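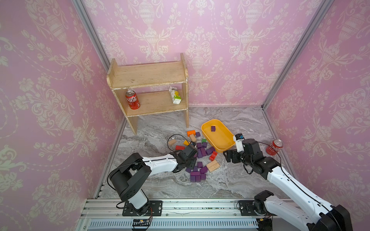

Jumov Wooden Blocks and Sorting Tray: Review

By Nnamdi Akande
13th November

Jumov sells plain painted blocks with a yellow-orange plastic tray for $39. I bought mine in May from Coutinho, a toy shop in Bemville, and my two kids have used the set most days. The older one sorts by color and likes to get all the purple into the tray before anything else is touched.

The blocks are wood, a mix of cubes and longer bars. Most are painted and a few are left natural. The purple is a muted shade, closer to plum than to grape. There is a lot of it, and if you want an even spread of colors you should look at another set. Orange and yellow are thin on the ground by comparison.

Paint is the weak point. The edges on ours have started to wear, mainly on the purple cubes, and you can see lighter lines along the corners. I have not found any chips on the floor. The faces are still fine.

The tray is better than I expected. It has thick walls, a wide rim and rounded corners, and the plastic is glossy enough to wipe clean with a damp cloth. It is shallow, so small hands can reach in without tipping it.

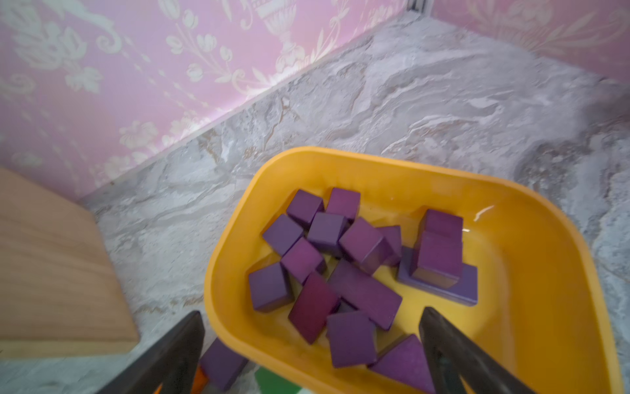
Fourteen purple pieces fit in it with no trouble, as long as you don't care how they land. If you want them in neat rows it takes some fiddling. The flat plank-shaped piece should go down first, and a tall one will stand on top of it. The tray has no lid, and at this price I think it should.

Storage is up to you. We keep the set on a low wooden shelf and bring it down to the floor to play. My neighbor Aldo Pellegrini has the Dresa set, which costs $10 less and comes in a cotton bag. His blocks are lighter and the bag is easier to put away, but his kids dump everything out to find one piece.

Good: solid tray, useful mix of shapes, easy to clean
Less good: edge wear, too much purple, no lid

I would buy it again for the tray. Ages three and up, in my opinion.

We use cookies to remember your settings. Accept | Decline

Contact | © Nnamdi Akande | Back to top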